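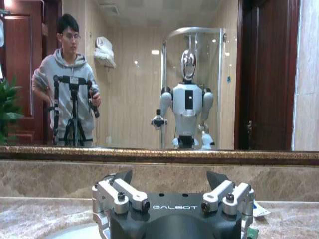

Trindade Residents Board > Schools and Public Buildings > Renaming the Zornico Street school

mapleside_13
The district posted the naming packet for the Zornico Street elementary school. It is 277 pages with attachments. The short list has two entries: Lejla Delić, who taught third grade there and later sat on the school board, and Gorazd Spahić, who ran the night school in the old annex. The vote is set for the August meeting. Has anyone read the policy section? I can't tell whether the advisory survey counts for anything.

tferris
It doesn't bind the board. Section 6 says the survey "shall be considered." The board can pick either name, keep the current one, or send the whole thing back.

oldannex
Section 6 also says the survey has to be open for 15 school days. It opened after classes let out. By my reading the clock hasn't started.

tferris
"School days" is defined in the front of the policy manual as days the district office is open. Summer weekdays count.

oldannex
That definition is in the personnel chapter and says "for purposes of this chapter." Facilities naming is a different chapter and has no definition of its own. I would not want to defend that one if somebody files an appeal.

mapleside_13
OK, so that's unclear. Separate question – does the name cover the whole campus or only the new wing? The cover memo says "facility" and the draft resolution says "building."

kp_westend
Whole campus. The gym and the library can carry their own names under the donor rules. That is how Flosteo got its name on the gym floor at the middle school.

tferris
Flosteo is on a plaque beside the gym door, not on the floor. It was a sponsorship agreement with an end date, approved under the contracts policy. Naming rules weren't used at all.

kp_westend
Fine, plaque. It still went through without a survey.

rdn
I had Mr. Spahić's evening class for two winters and I'd vote for him if I had a vote. He got my father through the citizenship test too. The packet gives him one paragraph and Delić gets four pages. Who wrote it?

mapleside_13
Staff wrote the summaries from the nomination forms. Whoever nominated Spahić sent in one page. You can still add letters to the record until the agenda closes, Sunday at 5 p.m.

rdn
Thanks. I'll send one, and I'll ask my father to.

oldannex
Put the agenda item number in the subject line or it gets filed as general comment.

jb_hollow
I'd keep Zornico Street. Schools named for streets are easy to find, and new signs, letterhead and bus codes cost money. Does the packet have a cost sheet?

tferris
Attachment 13. Exterior sign and the state directory filing only. Letterhead is marked "absorbed." The floor mat and the scoreboard aren't listed.

jb_hollow
"Absorbed" means it comes out of the school's supply budget. That should be a line with a number on it.

kp_westend
Trultulura Elementary changed its name and still had the old one on half the buses a year later. The kids managed.

jb_hollow
The substitute drivers didn't. Two of them called dispatch from the wrong lot in the first week.

mapleside_13
I emailed the clerk about the school days definition and about "facility" versus "building." I'll post the reply when I have it.

oldannex
Ask for it in writing with the section cited. Last time they answered by phone.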